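Section 4. Setting the rate on the Prollix watch tester

Read this before you touch the regulator. Most watches that come in as "running fast" need no adjusting at all, and a good share of the ones that do were adjusted badly by the last owner.

Before you start

The Prollix listens to the movement through the clamp and turns what it hears into a rate. It doesn't know whether the oil is fresh or whether the dial is original. A clean trace is not proof of a service, whatever the seller's listing says. Ask for the paperwork, and read it.

4.1 Mount the watch

1. Wind the crown 40 turns for a manual movement. For an automatic, stop when you feel the slipping bridle.
2. Leave the watch dial up until the reading settles.
3. Set it in the clamp with the crown against the metal side. The plastic side muffles the beat.
4. Tighten until the case stops moving, then stop.

CAUTION: Thin gold cases dent. The rubber pads supplied with the Rerness clamp are harder than they look. Put a strip of chamois behind the lugs.

4.2 Take a reading

5. Enter the lift angle. Do not trust the automatic setting on older calibers. Look it up.
6. Record dial up, dial down and crown down.
7. Compare the three. If they disagree badly, the regulator is not your problem and moving it will only hide the fault.

NOTE: The tester shows a score out of 100 next to the rate. Doğukan Ersoy, who checked this section, has a watch that scored 83 with a cracked jewel. Ignore the score.

4.3 Adjust

8. Open the case back with the correct key. A rubber ball is fine for a back that was closed by hand and useless for the rest.
9. Move the regulator by the smallest amount you can manage. Then move it less next time.
10. Wait for the trace to settle and read all three positions again.
11. Close the back and test once more. Rates have a way of changing when the gasket goes in.

CAUTION: Never move the regulator on a watch that may be magnetized. Demagnetize first. The Ene app's compass check is a guess, so use a proper tester.

4.4 When to stop

If the watch keeps time well on your wrist, leave it alone. The box advertises 800 stored readings, and you will not need them. Frøydis Amundsen at the Fostirau service desk will quote for a full service, and you should get a second quote anyway.
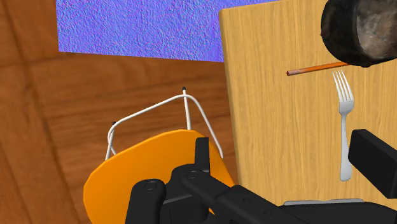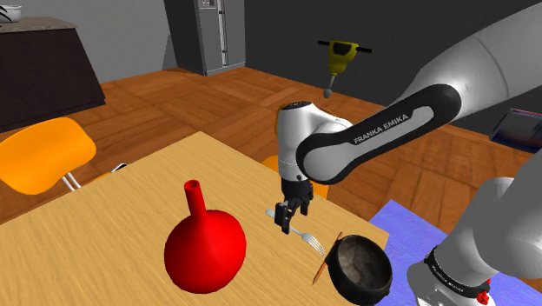

Fig. 4. Simulated views, each with a robot gripper.

Readings are kept when the tester is switched off. Clearing them is covered in Section 5.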